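The case against the tidy ring binder

17th January

Every January the stationery aisle fills up with things that promise to sort out your life, and every January I watch sensible people load a trolley with them. This year it's the Nivex home filing kit, which costs more than a decent pair of shoes and comes with coloured tabs for categories like "Wellness" and "Journeys". I have never in my life received a piece of paper that belonged under Journeys.

I have a lever arch file. I've had it through 3 house moves. It has a manila board, a spring, a lever and a strong metal fitting, and it holds the rates notices, the car papers and the warranty for a fridge we no longer own. When I want something I open it and leaf through until I find it. I'm told this is a failing.

The organising industry, if we can call it that, starts from the idea that you'll need these papers often and in a hurry. Will you? I went back over last year and I needed a filed document twice. Once was in July, when the insurer wanted a copy of a plumbing invoice, and once was because my brother-in-law and I were having an argument about when the shed went up. Neither was an emergency. A colour code would have saved me a minute or so, and I'd have spent a long weekend setting it up.

Then there are the scanning people. Scan it all, they say, and shred the lot. I tried this with a service called Hirkach, fed it 707 pages over a dreary fortnight, and ended up with 707 files named after the time of day I'd scanned them. Finding the plumbing invoice in there would have meant opening them one by one, which I could already do with the paper, sitting in a better chair. 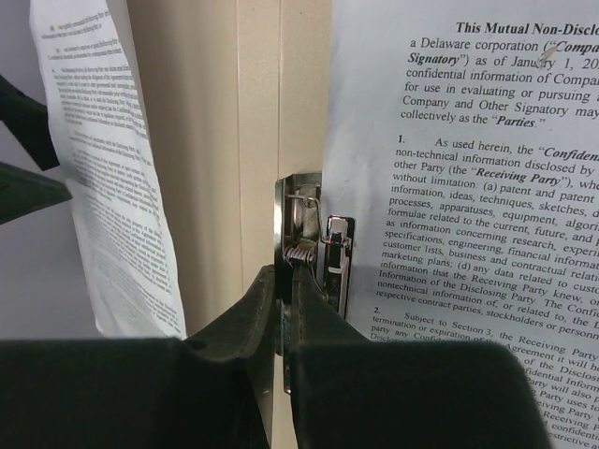

A reader who signs off as Zorkent has written to me before on this and takes the opposite view. Metal clips are the whole trouble, by this account: they bite through the holes, they rust in a damp cupboard, and the page you need is always at the bottom under everything else. Plastic sleeves in a drawer, labelled by year, and throw out anything older than the tax office cares about.

I'll give some ground on the bottom page. Anyone who has lifted off half a folder to reach a birth certificate, then tried to get the pile back on without tearing the holes, knows the feeling. The rust I'm less sure of. Mine has lived in a laundry cupboard for years and still shuts with a snap you can hear from the hall.

Sleeves, though, I don't trust. They slide, they cling to each other, and toner comes off on the plastic if you leave it long enough. I've also yet to meet the person who labels by year past the second year.

If you want to spend money, the Ó Ceallaigh hole punch is heavy and ugly and lines up properly. Put the newest page on top, go through it when the lever won't close, and leave the wellness tabs on the shelf.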